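Holside Shared Workshop
Good practice for members using robot arms at the bench

Revised 2021-10-10. Replaces the sheet issued in February.

These tips apply to every arm used at the Burdale and Clollville sites, whether it is fixed to a stand or to a bench. Members must complete the induction with Aleksi Manninen before working alone.

Before switching on

Walk once round the full reach of the arm and move bags, stools and drinks out of it. Keep the stop button within reach of your free hand and test it at the start of each session. Cables should hang with enough slack for the wrist to turn fully, and should be strapped to the arm so that they do not catch on the gripper.

Choose soft or light objects for a first trial. A plush toy or a small block will do little harm if dropped, and neither will mark the table top.

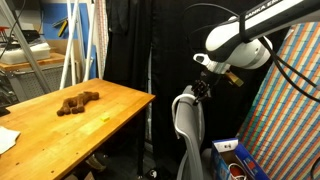

Set the speed low for any new movement. The house limit is 300 mm per second while a person is within 2 metres, and a faster setting must be agreed in advance with Wian Fourie. Run each new programme once with the gripper open and nothing beneath it.

While the arm is moving

Do not reach across the table to straighten an object. Stop the arm, make the change, step back and restart. Long hair and loose sleeves must be tied back. Conversations with visitors should wait until the arm has stopped.

After use

Return the arm to its rest position and switch off at the wall. Wipe the gripper fingers with a dry cloth; solvents soften the pads. A full clean of the joints takes about 30 minutes and is recorded in the Ntuli logbook.

Faults, however small, are reported on form 369, kept beside the logbook. An arm with an open fault report must not be used until the form has been signed off.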